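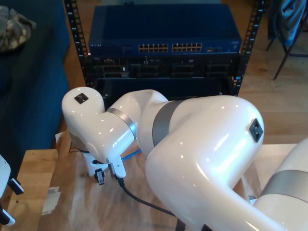 Who we are

Brindow is a small school of woodcare in Mendville, and we have been fussing over tabletops, boards and panels for 26 years now. We keep classes to four people, so there's always room at the table and time for one more question — we do love the questions.

Learning to read a surface

Pale wood shows everything. Whitish scuffs, smears and thin wandering lines across a board are where our first lesson begins, well before anyone picks up a cloth. 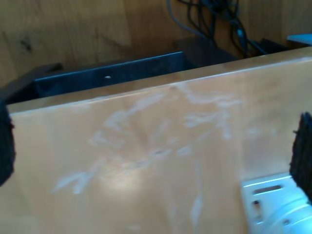
Come and see us

We're at 1601 Ondier, up the two front steps. Bring a board you're fond of!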